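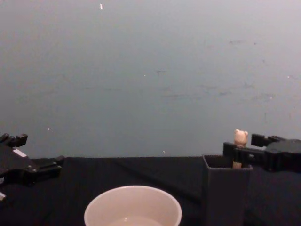 I need some outside opinions on whether our little neighborhood group should take government money, and I'd love to hear from people who have done it. We're called Amum, we're on the east side of Udlow, and what we do is pair up families who are having a hard stretch with families who had one a few years back. Rides to work, help with a landlord, sitting with somebody while they call the power company, that sort of thing. Right now 101 households are in it one way or another, and we have never had a paid person. We don't have much in the way of stuff either. If you look at the wall behind that table with the black cloth on it, you can see the gray smudges and scuffs running along it, and painting over them has been on our list for two years and keeps losing to somebody's car repair (as it should!). So now the city wants to pass some federal block grant money through to us, $60 thousand over two years, and half of my people are thrilled and the other half look like they've been told we're selling the building. I'm honestly torn. What would you do?

Posted by porchlight_east in Neighborhoods & Giving
April, 9:40 pm

creekbottom:
Don't. I'll say it flat out because I was in a group a lot like yours and I watched it happen. The first year is great, you get a printer. Second year you're filling out income forms on people you've known since grade school, and they can feel it. A woman who used to bring us tomatoes stopped coming by after we had to ask for her pay stubs. She wasn't even asking for help, she was giving it! But the form counted her as a "participant" so she had to have a file.

The thing you've got going works on people knowing each other. You can't run that through an office.

mrs_two_jobs:
Okay, I'm going to push back on creekbottom a little. I've been on the other end of this. When my hours got cut I was helped by a church group that had zero government money and they were lovely, I mean that, but they also ran out by the middle of the month, every month. If you needed help on the 20th you were out of luck. Warm feelings did not turn my gas back on.

I'd rather show a pay stub than hear "we're so sorry, try us next month." Lots of people would, and they're not usually the ones posting on a board like this.

creekbottom:
Fair. I've never been on that end of it and I should say so. But did the church group stay the same size because it had no grant, or because nobody at the church got asked for more? We found that donations dropped as soon as folks heard we had federal money. They figured it was handled. When the grant ended they didn't come back.

porchlight_east:
Oh, that's the part that scares me. We get most of our cash from a jar at the Baran Street market and one potluck in the fall, and I can already hear people saying "didn't you all get a big check?"

Mrs_two_jobs, we run short too, I won't pretend otherwise. Last winter we had four families waiting on heating help at the same time and we could do two. I still think about it.

ledgerlady:
I keep books for small nonprofits so let me ask the boring questions. Is it a reimbursement grant? Most pass-through money is. That means you spend first and the city pays you back, and "back" can be three months. If you don't have cash to float, the grant can sink you faster than no grant.

Also, are you actually incorporated, or are you a bunch of nice people with a checking account? I ask with love.

porchlight_east:
Ha. Until last spring we were nice people with a checking account! Incorporated now. And yes, reimbursement, it says so on page 3 of an agreement that is 34 pages long. I've read it twice, and there's a section on vehicle logs that I still can't make sense of. Half our rides are just someone saying "I'm headed that way, hop in."

ledgerlady:
Then every one of those hop-ins either goes on a log or stays out of the program. You can keep it out! Lots of groups put the grant on one narrow thing and leave everything else alone. Make it heating bills only. The rest of Amum goes on like it always has, with separate books and a separate bank account, and nobody needs a file for tomatoes.

flatrock_dad:
I know I'm going to sound like a grump, but why is the answer to everything a grant? My grandfather's block had a burial club, a babysitting swap and a fella with a truck. They took care of each other and Washington didn't know they existed. The more the government does, the less anybody thinks it's their job to knock on a neighbor's door. I'm not against helping the poor, I'm against turning it into a line at a counter.

mrs_two_jobs:
My grandmother's block had all that too, flatrock_dad, and she also got a Social Security check, and she'd have told you she needed both. The burial club was wonderful if you were in it. If the club ladies didn't care for you, well. I don't want my heat to depend on being liked.

flatrock_dad:
That's a real point about being liked. I don't have a good answer to it. I'd still rather try to fix the club than hand it over.

northslope_77:
Has anyone mentioned private money? We got ours from the Drirnier Fund, they're small and they only do neighborhood stuff. The report was two pages and a phone call. It's not as much as the city is offering, but they let us spend it on groceries and gas cards without making anyone prove anything. Might be worth a letter before you sign.

creekbottom:
Private funders can get bossy too, just so you know. Ours wanted us to change our name.

northslope_77:
True, ours asked us to add a youth program and we said no thanks. They gave us the money anyway. Your mileage may vary.

porchlight_east:
You all are wonderful, even the ones yelling at each other. Here's where I've landed for tonight. I'm going to ask the city if we can take a smaller amount for heating bills only, and ask for part of it up front so we aren't floating it. I'm also writing to Drirnier this weekend. And I'm going to ask the families who've been on the receiving end to weigh in before any of us vote, which I'm embarrassed to say I hadn't thought of until mrs_two_jobs spoke up.

ledgerlady:
Get the up-front part in writing. A nice person at city hall saying "shouldn't be a problem" is worth nothing when that person moves to Parks.

mrs_two_jobs:
And hold the meeting after 7, please. Everybody always does 5:30 and then wonders where the working people are.

porchlight_east:
7:15, with supper. Done!

flatrock_dad:
If you're ever short a truck, I've got one, and I'm not keeping a log.

Contact the moderators | Copyright Neighborhoods & Giving Board | Back to top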